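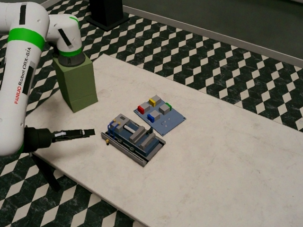
Rotthorpe College — Department of Economic and Social History

Work and Time, Week 2: Who owns the morning?
Handout to accompany the lecture. Tutor: Diane Fehr

Read this before the seminar. Reading it during the seminar is a Rotthorpe tradition, but I can see you doing it.

1. Task and clock

Last week we left the farm labourer in the hay, where he was paid by the job and stopped when it rained. Our starting point today is E. P. Thompson's 1967 article on time and work-discipline. Thompson draws a line between work measured by the task (milk the cow, mend the net) and work measured by the hour. A cow is finished when she is finished. An hour has to be filled, and somebody has to check that it was.

Later historians have grumbled at this, with reason. Town clocks were striking long before the cotton mill, and plenty of people in villages knew perfectly well what time it was. Housework and childcare never went over to the clock at all, as Thompson himself noticed, though he gave it less room than some of you will think it deserves. Say so in your essays, politely.

2. Saint Monday

The custom of not turning up on a Monday was common among shoemakers, weavers, cutlers and other trades paid by the piece. The week ran slack at the start and frantic at the end. Employers complained of drink. Drink was certainly involved, but so were gardens, weddings, prize fights and trips to the market. The half-day Saturday helped to kill it off, and the railways, quick to spot a crowd with an afternoon to spare, ran excursions accordingly.

Note for the exam: "Saint Monday" is not a saint. Two scripts last June gave him a feast day and one a martyrdom.

3. Bells, fines and the knocker-up

Once the engine was running, lateness cost the owner money, and he passed the cost along. Look at the sheet of mill rules in your reader (p. 46). Which offences are about output, and which are about manners? Whistling appears, and I would like a view on whistling.

The knocker-up, with a long pole or a pea-shooter, sold waking as a service. Someone always asks who woke the knocker-up. I do not know, and I have been asked every year since I came.

4. For the seminar

Hạnh Cao will open with ten minutes on diaries as evidence. Everyone else should bring one passage, from any period, in which a person is late for work and minds about it — or doesn't.

Essay plans are due 10/20/22, on one side of paper. The margins are not a second side.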